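Prandcombe Sorting Room: progress report to the Flanagan Fund
Submitted by Ailbhe Duggan, 10/08/2025

Hi Brendan, and thanks again for letting me send this a little later than we'd agreed!

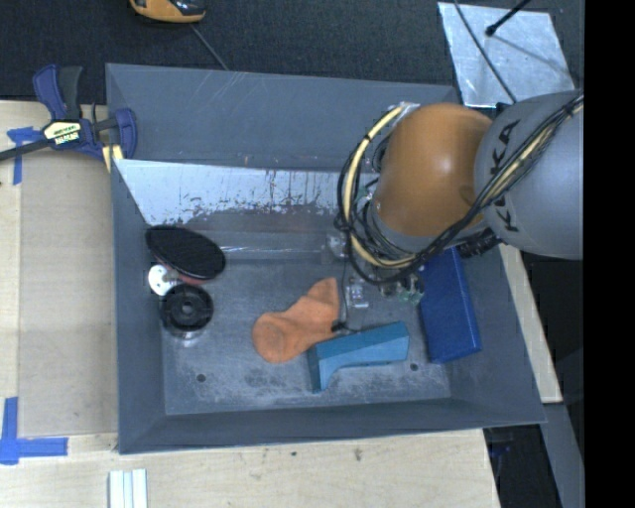
What's been happening

The big gray bin has turned out to be the best thing we've bought with your money (I know, I argued for shelving). The sides slope, so small stuff slides down to the middle where you can get at it, and it's big enough for the awkward donations. A long blue box, an orange sock and some teal-blue angular thing that might be a handle can all lie on the bottom together with room to spare. That's pretty much what we get from the Skestside drop-offs: odd mixes, very few matching pairs. I'm still hoping for the other sock.

We've sorted 1000 items so far, against the 2000 we promised you for the full grant. Clothing goes fastest. Boxed things are slower than I planned for, as each one has to be opened and checked before it gets a label, and I didn't allow for that in the schedule. My mistake, and I've fixed it in the new version.

Money

We've spent the first payment on the bin, labels and van trips to Skerkus. The van cost more than I budgeted, so I cut the trips from 13 to 10 and filled it fuller each time. It worked out fine, though Brendan, you may get a grumpy note from the driver!

What's next

The second half of the sorting runs through September. I'd like to try a separate tray for hard-to-name parts, so they stop holding up the rest. Could you let me know if the second payment can cover the tray, or if I should put in a separate request?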